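Call for participants: how local news reports on council press briefings

Estari is a small media research office in Prusholm. We are looking for 16 people to take part in a study about trust between town reporters and the elected people they write about. The study is led by Divya Unnithan and will run through August.

Who can apply

You should live in Prusholm or Riquelme, be over 18, and read or listen to local political news at least once a week. You do not need any experience in journalism. Persons who now work for a council or a party can not take part, but former employees are welcome.

What you will do

You will come to four sessions in our rooms on Skuver Street. In each session you will read short reports from a council press briefing, mark the sentences which you find fair or unfair, and then discuss them in a group of four. Between the sessions you keep a simple diary of the news you follow – a few lines per day is enough.
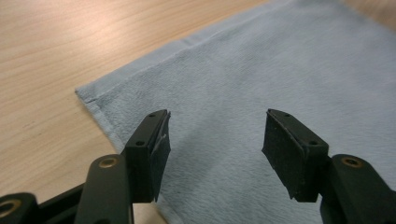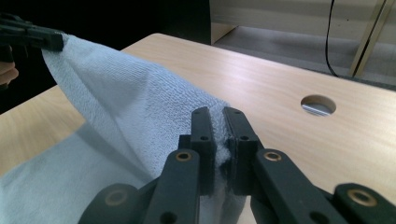
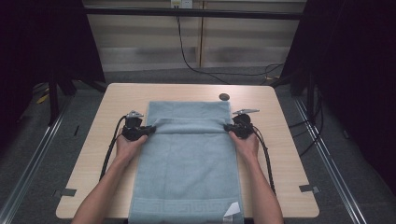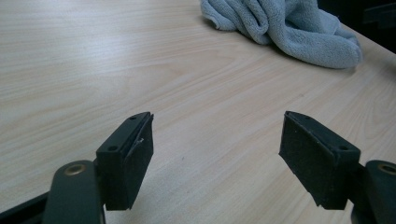
Light blue towel on a wooden table.

What we offer

Each participant receives 72 pounds after the last session, and bus tickets are paid back. Tea and sandwiches are served. Your name will not appear in any publication, and you may leave the study at any time without giving a reason.

How to apply

Please write a short letter, in your own words, about one local news story that you remember well and why. Send it to Divya Unnithan, Estari, PO Box 781, Prusholm. Letters must reach us by July 4, 2018. We will answer everybody – also those whom we can not invite this time.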